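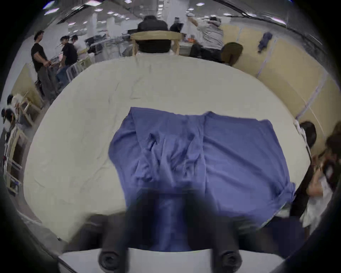

Pendton College, Department of Applied Robotics

Chapter 4
Laundry, Dishes and Other Hard Problems

I used to open this course with a walking robot, because walking robots get everybody's attention. Then one October I brought in a laundry basket instead, dumped it on the front bench and asked the class to tell me how they'd get a machine to fold what was in it. We ran forty minutes over and I've started with laundry ever since!

Take a blue knit top lying on a white table. You see the creases down the middle, you guess where the neckline is, and you already know what your hands would do next. You didn't work any of that out. A machine has to, and it has to keep working it out, because the second it pinches one corner the whole shape changes. A coffee mug has a position and an angle, and once you know those you know where all of it is. A shirt has as many shapes as it has ways to be dropped.

So can machines do the chores yet? My short answer is some of them, on a good day, if you set the table for them. The longer answer takes up the rest of this chapter (and a fair bit of Chapter 5, sorry).

Let's start with a number. When Getsemaní Rosales and I were putting together the exercises for this edition, we ran our own folding setup, which the students named Paul, through 900 attempts with the same T-shirt. Paul finished 749 of them with a fold we'd both accept. I was thrilled. Getsemaní asked what happened if we changed the shirt, so we tried 50 attempts with a hooded sweatshirt and I stopped being thrilled pretty fast. The hood flopped over the sleeves, the sleeves hid under the body, and Paul kept grabbing two layers when it wanted one.

Keep that in mind whenever you watch a demo. Ask which shirt it was. Ask who laid it out, and how flat.

Shop floors are a bit kinder, mostly. Áine Mac an tSaoi, who wrote the case study in Section 4.3, spent a year at Brestilel on a line where finished garments get bagged, and there the items arrive one style at a time and facing the same way. Somebody still has to lay them down like that, of course, and Áine has plenty to say on how that job gets left out of the cost figures.

Before you go on to Section 4.1, fold a shirt with your eyes closed. Then do it with one hand, eyes open. Write down every point where you got stuck and what you did to get out of it. Bring the list to class, we'll need it for the first exercise.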